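Grasp policy keeps missing the rim on frosted lids – is my demo data the problem?

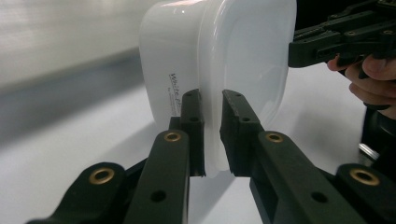
Pinching the frosted rim, wrist view, second gripper coming in on the right

Hi all, long-time reader, first question. I'm trying to reproduce the two-hand lid result from the Zindus write-up with hand-held grippers. We recorded 1,273 demos over April and trained on wrist views only. On solid-colored tubs it's great! On the white ones with the milky lid, the first hand closes a little short of the rim in a good chunk of our test runs, and then the second hand has nothing steady to work against. Same table, same lights. I already tried a bigger image size and it did next to nothing (well, it ate my weekend). Do I need more demos, or different ones?

Asked by bitidgate_lab

Answer 1 (accepted)

We hit this at Prunstead last year and I'd bet on the contrast. White tub, white table, see-through-ish rim – the policy has very little edge to hang on to, so it learns "close when the tub looks this big" and that falls apart as soon as the tub size changes. More of the same demos won't help much. We went up to 2,360 and the curve was flat after the first half.

What did help was 385 new demos where we started each one with the gripper in a slightly wrong spot and then corrected. Mix those in from the start of training, don't fine-tune on them at the end, we lost the solid tubs when we did that. Also check the delay between your camera and your finger width reading. Ours was off by 6 frames and the fingers were "closed" in the data before they were closed in the picture, so you get exactly your short grasp.

Mervyn Hollis

Comment from bitidgate_lab: Just checked the delay and yep, ours is off too, by less than yours. Fixing that first and retraining tonight, thank you!!

Answer 2

Have you tried a dark tablecloth? Worked for me on the Hartley bowls set. Didn't test on white after though so I can't say if it carries over.

Answer 3

same problem, following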